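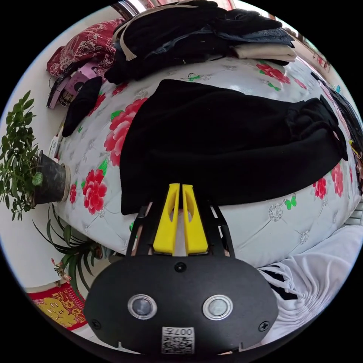 Tunano ad copy set, readme. Short adverts and flyers for small guesthouses and B&Bs, typed up from print and tagged by hand. Put together at Oltar for the Geagea coast campaign, then kept going after the campaign finished as people kept asking for it. The tags cover what the copy is selling (view, breakfast, parking, the room itself) and how it says it. Room copy is the hardest bit. A white quilted bedcover with big red peonies on it can be "cottage charm", "romantic" or just "double room", and all of those are in here from different owners describing much the same sort of thing. We tag the words, never what the room looks like.

What's in it

1,927 adverts, one per row. Seven columns:

id - do not sort on this, it's not in date order
headline - as printed, capitals kept
body - as printed, line breaks turned into spaces
source - newspaper, flyer, brochure, window card
selling_point - main one only, see tags.txt
tone - plain, warm, posh, jokey, pushy
offer - yes or no, yes means a price or a discount is mentioned

File is adverts.csv, UTF-8, comma separated, body text in double quotes. Pound signs were broken in the first upload, fixed now. If you see a question mark before a price you've got the old one, download again.

155 adverts are in holdout.csv and not in the main file. Please leave them alone untill you've finished fiddling with your settings. Same columns, same order.

How it was tagged

Two of us did the lot, Adwoa Asamoah and Ainhoa Palacios. Each tagged everything separately, then we sat down with the ones that didn't match. Tone was where we argued. "Posh" and "warm" overlap more than we'd like, and "jokey" got narrower as we went on, so the early window cards were redone in March. If a headline and body pull different ways the body wins.

Selling point is one per advert even when the owner has crammed in everything from sea views to the ironing board. We took whichever got the most words. Ties went to whatever came first.

Spelling mistakes in the adverts are left as they are. "Accomodation" is all over the place. Don't clean it, it's part of how these read.
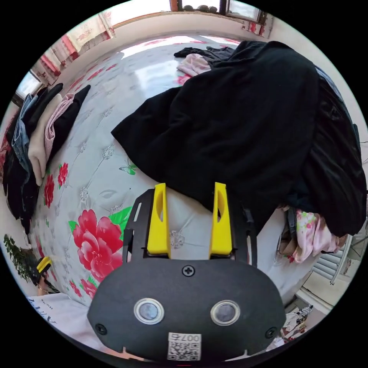 White floral quilt, yellow gripper fingers open.

Taken out

Phone numbers, email addresses, owners' names, house numbers. Replaced with PHONE, EMAIL, NAME, NUM. Town names stay in. Guesthouse names stay in too where the owner said yes, otherwise it's PLACE. If you spot one we missed tell Ainhoa and it'll be out by the next version.

Reviews and guest quotes are gone as well, even short ones. They weren't the owners' words and made the tone column a mess.

Known problems

Brochures are over-represented. Zundlow handed over their whole back drawer and it was nearly all brochures.
Some window cards were in very faded pen. Guesses are in square brackets.
The offer column misses things like "ask about our winter rates". Should probaly be its own value. Not done yet.
Duplicates - owners reuse the same wording for years. Exact repeats removed, near repeats not.
English only. There were a few Welsh cards, left out as neither of us could tag them properly.

Using it

Fine for teaching, headline testing, training a small classifier, that sort of thing. Not fine for lifting copy straight into a client's advert, somebody wrote that and they're likely still using it. Credit as "Tunano ad copy set, Oltar".

To do

split offer into price / discount / vague
add a year column where we know it
redo tone notes in tags.txt, the posh entry still has Adwoa's old wording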